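Bilberg opens a mug shop inside the Trororance market hall this November

FOR IMMEDIATE RELEASE

TRORORANCE – I have wanted to write this announcement for a very long time, so please forgive the exclamation marks. Bilberg is opening its first real shop! After years of selling from a folding table every Monday, we have a door, a counter and a whole wall of shelves inside the Trororance market hall, and we open in November with a new range of everyday mugs called Bornevari.

I started Bilberg with one idea, and it was a small one: I wanted a mug I would reach for every morning. I had a cupboard full of gifts and souvenirs and I kept washing the same one over and over. So I got together with Dönmez, the small pottery workshop across the river, and we began drawing handles. Lots of handles. I still have the notebook, and most of the pages are terrible.

The Bornevari mug is what came out of it. The sides are almost straight, with a little taper, and the handle is a broad, flat loop. I wanted the outside calm and the inside cheerful, so the first color pairs a matte blue-green with a mustard yellow that you only really meet when you look down into it.
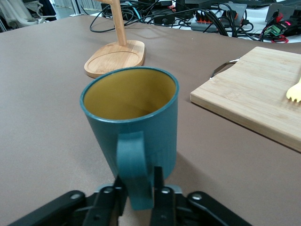 The Bornevari mug in teal and mustard, with a light bamboo stand behind it.

We went back and forth on that yellow more than on anything else. The first one was closer to lemon and made my coffee look gray (my sister said it looked fine, but she drinks tea). The second was so brown it seemed like a stain. Dönmez mixed the third on a Friday afternoon when I had more or less given up, and I drove over to see it with the radio on and no expectations at all. I loved it. We haven't touched the recipe.

The thin band of teal around the rim was an argument too. I wanted the yellow to run right over the lip, and the workshop wanted a clean edge between the two colors. They won, and I have come to like it – it gives the inside a neat outline, and it makes a row of mugs on a shelf look like they belong together.

The first batch is 452 mugs, all in the teal and mustard. Over 400 people have already put their names on our mailing list, so if you want one of these before the holidays, come early in the month. More will follow in the new year, along with a second color I am not allowed to talk about yet.

The shop itself is small and I am very fond of it. There is a long brown table in the middle for picking things up and turning them over, and you are welcome to do exactly that. I never understood shops that keep mugs behind glass. You have to get a feel for the handle, tip the thing on its side, look at the outside in the light. The matte glaze picks up a softer highlight than a shiny one would, and it's one of my favorite things about it.
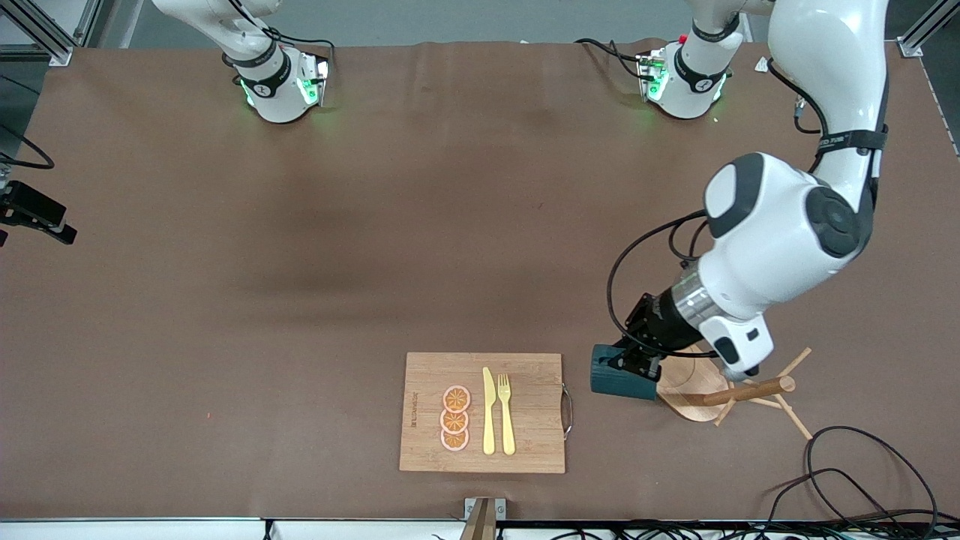
Opening week and how to find us

We open on a Monday in November at nine in the morning, on the river side of the Trororance market hall, two doors down from the bakery. Coffee will be on for the first 60 visitors, served in the new mugs of course, and there will be cinnamon buns for as long as they last.

Dönmez will have a wheel set up by the window all through opening week, so bring the kids, and maybe an old sweater. The workshop's bowls and small plates will be on the back shelves as well, including a few seconds at lower prices.

Press are welcome from eight that same morning, an hour before the doors open. Sample mugs can be borrowed for photography, and I'm happy to talk for as long as you'll let me about glazes, handles or finding a shop space you can afford. Please write to the Bilberg press desk with your name and publication, and mention it if you need parking at the back of the hall.

About Bilberg

Bilberg sells everyday tableware made in small batches with the Dönmez workshop. We have sold 4000 pieces at the Monday market so far, and the folding table is coming with us to the new shop, where it will hold the wrapping paper.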